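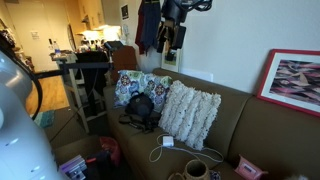
Brorkport, August 2023

Section 4. Clearing and resetting the couch

Do this before vacuuming the cushions and again before guests arrive. You will need one basket and a free hook on the wall.

1. Unplug any charger at the wall outlet first. Lift the brick off the seat, then gather the cable in wide loops and tie it loosely.

CAUTION: Do not push cables down between the cushions. Do not leave a plugged-in charger under a pillow.

2. Pick up bags by the top handle. Tuck the straps inside or wrap them once around the bag, and hang it up.

3. Put small boxes and other loose items in the wicker basket. Move the basket to the floor.

4. Take off both throw pillows. Shake the shaggy white one outdoors. Do not brush the tufts while they are damp.

5. Vacuum the seat cushions, then the back cushions, with the soft brush.

NOTE: If you need to pull the couch out, take down any frames leaning behind it or above it beforehand.

6. Put the pillows back at the far end, with the patterned one against the couch back and the white one in front and overlapping it.

7. Check that the outlet above the couch back is still easy to reach.

For stains, see Section 5. Questions about the cushion covers go to Dayana Ventura.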